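Search tips, fixes, how-tos
Go

Teaching a Cabinet Door by Hand: What Works, What Wastes Your Evening

32 shares
7 comments

I have been fixing sticky drawers and sagging hinges for a long time, and I came to robot teaching with my arms folded. The pitch goes like this: you do a chore yourself with a gripper in your hand, the thing records what you did, and later a robot arm does the chore the way you did it. The Kasterholm kit I've been using says "show it once" on the box. Don't believe the box. I have shown mine how to open a cabinet door many, many times, and I'm still not sure I'd leave it alone with my good dishes.

Still, some of it works, and most of what goes wrong is ordinary workshop stuff. If you're going to try it, these are the tips I wish had come in the manual.

Fix the furniture first

A door that sticks teaches bad habits. If you have to yank it, the recording has a yank in it, and the arm will yank too, whether the door needs it or not. Before you show anything, tighten the hinge screws, rub a candle stub along any edge that drags, and check that the catch lets go with one finger. If you can't open the door with a light pull, go no further.

Same for loose handles. A handle that turns in its holes will feel fine to you, because your wrist makes up the difference without asking. The gripper won't be so forgiving. Put a drop of thread locker on the screw, snug it up, and give it the time it says on the bottle.

Pick a handle the fingers can get around

Bar handles are the easy ones. There is room behind them, and two fingers can close from either side. Small round knobs are a pain. You can grab one, sure, but you'll come at it from a slightly different angle each time, and a slip halfway through is common with hard pads. Soft ribbed pads help a lot. I'd start with a bar and leave knobs for the second week, or never.

Cup pulls are worse than knobs. I gave up on mine.

Approach the same way, but not from the same spot

The makers tell you to vary things. The folks on the Breltine message board tell you to keep everything the same. I think both are half right. Keep the order of the job the same every time: come up to the handle, open the fingers, close, pull, let go, back away. Change where you start from. Stand a little left, a little right, a bit lower. If every showing begins with your feet on the same strip of tape, all you've taught is the tape.

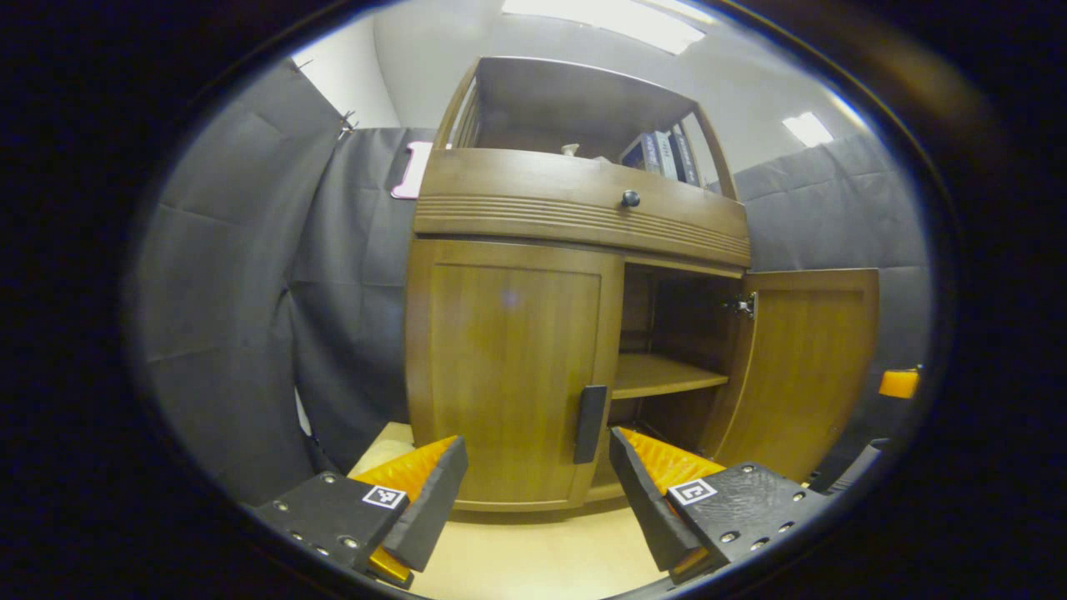
Coming in low on the cabinet, right door open, fingers apart.

Swing the door, don't drag it

People who have opened doors all their lives forget that a door moves in an arc. Watch yourself do it and you'll see your wrist turning the whole way. With a gripper in your hand, it's tempting to pull straight back, and then either the fingers slide along the bar or the hinge takes the strain. Walk the arc. Move your feet if you need to. Slow is fine, but don't stop and start, or the arm learns to hesitate — and a hesitating arm is a nuisance to wait for.

Show the closing as its own job. I ran opening and closing together at first to save time, and ended up with an arm that opened the door and shut it again before I could put anything in.

Clear the shelf at the door you're teaching

Leave whatever you like up on the top shelf, within reason. I wouldn't keep anything breakable in the compartment itself until the arm has a decent record. Mine once caught a jar of Clullham furniture wax on the way out and sent it across the floor. Wax is slow to clean up and very fast to walk on.

Mind the light

Shiny varnish and a bright ceiling light are a bad pair. The glare moves as you move, and it can wash out the handle right when the camera needs it. A plain cloth hung behind and beside the furniture makes a calmer background, and shutting off one lamp does more than any setting I've found in the software. Try it at noon and again after dark before you trust it. My first batch was all done at 9 in the evening, and by daylight it was useless.

Keep the markers clean

If your gripper has the little black-and-white squares on its fingers, wipe them with a dry cloth before you begin. They help the software tell how wide the fingers are. Sawdust and greasy thumbprints are enough to confuse it. Don't put tape over them, even clear tape. It shines.

Throw out the bad ones

The kit counts every showing as progress. It will happily add up your fumbles along with the rest. I recorded 300 openings over the month of May and was quite proud of the number until I sat down and watched them. In a good many I had bumped the door with the back of the gripper or grabbed twice. Delete those. Record 20 at a time, look them over with a cup of coffee, and keep only the ones where you'd be happy to see the arm do exactly that. Stop when your wrist gets tired. Tired showings look tired.

What about remote control?

The other way is to drive the arm itself from a pair of levers or a controller. Kovačević makes the set I borrowed. It spares your wrist, and you find out right away when the arm can't reach. The drawback is that you can't feel a thing. I pulled a knob clean off a practice drawer and had no idea until I saw it in the fingers. For doors and drawers I prefer the hand-held gripper. For anything hot, or up on a high shelf, I'd take the levers.

Is it worth it?

For one cabinet at home, no. I can open a door in less time than it takes to switch the kit on. If you know someone who can't bend or grip well, the sums may come out differently, but I would want to see it get through a whole week of ordinary use before I spent their money on it. Ask the seller for a run with no cuts in the video, on a door the arm hasn't met. I've asked 3 sellers so far. One sent me a brochure.

Next I'm trying the wide drawer, which has a knob, so don't hold your breath.

Share this tip
Save
7 comments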